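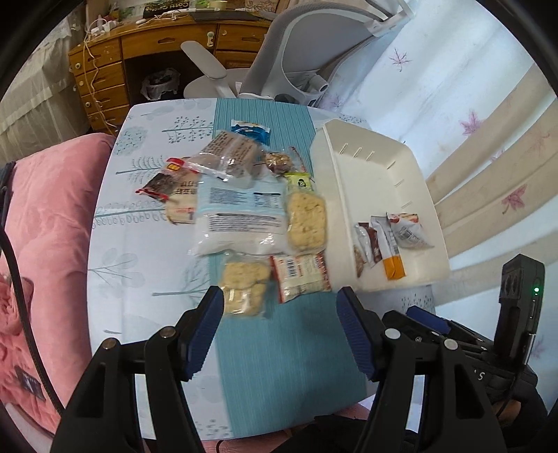
Packaged snacks on a table with a tree-print cloth

The Draralora Triathlon is an endurance race held each November on the shores of Lake Iltano. It was founded by the swimming coach Irfan Memon, who wanted a hard, hilly race that club athletes could still finish with a smile!

The swim is two laps of the lake, followed by a bike leg that climbs over 700 meters to the Rana Pass – a superb, winding road that many riders call the best part of the day. The run then follows the river path to the finish in Anton, where crowds line the old bridge and cheer home everyone, first to last.

The race had its largest field to date when 979 athletes started. A relay for teams of two was added later and has become hugely popular with families. The relay starts after the last solo wave has left the water.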